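Girnham Reading Room Opens Long Tables to the Public Again

Print this article | E-mail this article

Tuesday, May 10, 2022
By Mawar Mangundap

GIRNHAM - The public work room on the upper floor of the Girnham library has opened again after the winter repairs, and the first visitors came already in the morning to take a place at the tables.

The room was closed when water from the roof came through the ceiling near the windows. The ceiling is now dry and painted, the old carpet is gone, and the tables were sanded and oiled by a small workshop from Siregar Street. The cost of the furniture work was 609 dollars. The roof itself was paid from the repair money of the town and is not counted in this sum.

Bayu Lau, who manages the building, said the tables were in worse condition than people believed. They had ink, rings from cups and many years of glue on them.

"We had an offer for new tables, and they were nice," Lau said. "But they were thin and they moved when you were writing. The old ones do not move. So we asked the workshop if the tops could be saved, and they took one for a trial. When it came back, the decision was easy."

The room will be used as before for homework, for letters and forms, and for the Thursday drawing group. The library now also puts simple things on the tables for everybody to use: paper, pencils, markers and a mug to keep them in. The mugs were given by readers, so no two tables have the same ones.

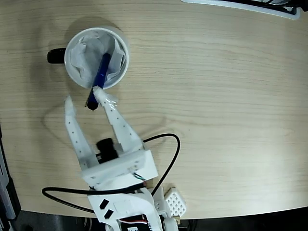 Markers were a question of some discussion. Before the repairs they were kept at the front desk, and a visitor had to sign for them. Lau said this made a lot of work for the desk and did not save many markers. Now they stay in the room, and the library asks only that the cap goes back on and that a sheet of scrap paper is put under the drawing. A soft cloth is kept at each table for wiping the wood. Water should be used very little, and cleaning spray should not be used at all, as it takes away the oil.

Hot drinks are still not allowed upstairs. Drinks in a closed bottle are allowed, but please keep them on the floor and away from the books.

Martti Karppinen, a retired sign painter who leads the drawing group, was pleased with the light color of the wood.

"Before it was almost brown, and you could not see if your paper was straight," he said. "Now you see the grain, it goes from left to right, and I tell the beginners to put the edge of the paper along it. It helps them more than a ruler."

His group has places for new members. The meetings are two hours long and there is no fee. Beginners should bring their own sketchbook if they have one. Lettering will be the subject for the rest of May, and after this the group will draw plants in the yard behind the library, if the weather allows.

The work room has 60 seats. Five of them, near the elevator, are kept for visitors who need more space or a higher chair. It is possible to reserve a seat for the afternoon by calling the front desk, but in the morning seats are given without reservation.

The oil on the tables must be renewed one time in the year. Lau said the room will close for two days when this is done, and the dates will be put on the door in good time.

Comments (3)

Yaroslav K.
Very good news. My daughter did all her school projects in this room and we missed it. Is the big dictionary stand also back? It was near the stairs.

penny_on_elm
Glad they kept the old tables!! I have my initials under one of them from 1988 (sorry) and I'm going up on Saturday to see if they survived the sanding.

R. Ginting
To Yaroslav K.: yes, the stand is back but it is now by the second window. The dictionary too. The lamp beside it needs a new bulb, I told the desk.

Recent items

Misivell Bridge closed to trucks until end of May
Jikent Bakery moves to larger shop on Market Square
School garden sells 249 tomato plants in one morning
Bus 5 to change its route during street work
Lost and found: umbrellas, gloves and one violin bow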